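Published Mar 22, 2022

Can a robot strip a server yet? Two people who work on it are careful with the answer

The refurbishing line at Tellthorpe takes in retired servers, opens them, pulls out what can be resold and sends the rest to be shredded. Most of that is still done by hand at a row of benches. At the far end is a test cell where Wekesa Mosoti, who leads the automation work for Loltel, has been trying to find out how much of the job an arm can do.

He does not care for the general form of the question. "People ask whether the robot can take a server apart," he said. "I can't answer that. I can tell you about a memory latch. I can tell you about a heat sink screw. Those are different problems and they are at different stages."

Memory is the stage he is happiest with. The latches at the ends of a slot are pushed outward, the module lifts a little, and the gripper takes it by the top edge. The arm can find the slots from the board layout once it has matched the model, and the motion is the same each time. Mosoti puts the cell's time at 90 seconds to clear a board, against 39 for a person who does it all day.

"So it's slower, and I'm fine with slower," he said. "It can run when the bench is closed. What I'm not fine with is a stop. A stop means somebody walks over."

Stops are what Austra Vasiliauskas spends her shift on. She ran a bench on the same line before moving to the cell, and keeps the log of every intervention. In February the log reached 300 entries. She sorts them by cause, and cables are the largest group.

"A cable isn't where the drawing says it is," she said. "Whoever built the machine routed it one way, then a technician moved it, then it was in a rack for years. I put my hand in and push it over without thinking. The arm has to see it, decide it's a cable, and decide whether it's safe to touch."

The second group is reach. A server chassis is shallow, but it is full of overhangs: rails, brackets, the lip of a drive cage. A wrist that fits above the middle of the board may not fit near the back wall. Mosoti's team plans each approach with a margin between the wrist and the metal, and where the margin can't be met, the part is left for the bench.
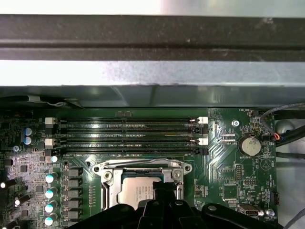 The gripper at the processor socket, with the memory slots empty.

The processor is the part with the most resale value on many of the boards, and the one Mosoti is least willing to hurry. The heat sink has to come off first. Then the clamp arm is released and swung up, the metal frame is opened, and the processor is lifted straight out. On the socket types the cell handles, the contacts are fine springs in the socket itself, and a finger that slips a short way sideways can bend a row of them.

"The lift is easy," he said. "Getting one finger to a small lever next to a row of inductors, with the right force in the right direction, is the hard part. We had the force control working on a bare board in a fixture. Then we put the board back in a chassis and lost half of it, because the approach angle changed."

Vasiliauskas is blunter. In her view the cell does memory, does not do processors, and should be described that way to anyone who visits. She will let it try the clamp arm with her standing there. She won't leave it alone with one.

Mosoti did not dispute this. The current gripper, bought from Rostitier, is too wide for the work, he said, and its fingers hide the thing they are about to touch. A narrower set is on order from Wanyama, a small tooling shop that makes most of the line's hand fixtures. He expects it to help with the view and to do nothing for the cables.

I asked whether any of this carries over to the chores people usually have in mind, such as emptying a dishwasher or tidying a desk. He thought about it for some time.

"Less than you'd hope," he said. "A server board is flat, it's rigid, and most things on it are where they were designed to be. That is a generous setup. A kitchen drawer gives you none of that. What does carry over is pressing on something you can't quite see and knowing when to quit. We need that here and you'd need it at home."

Vasiliauskas has been asked the same thing by her family. Her reply is that she would trust the arm with spoons.

The cell has 2 operators assigned to it at present, herself included. Mosoti's target for the next stage is to cut that to one, with the second going back to a bench. The processor step stays manual until the new fingers have been tested on scrap boards, and Vasiliauskas will be the one who signs the test sheet.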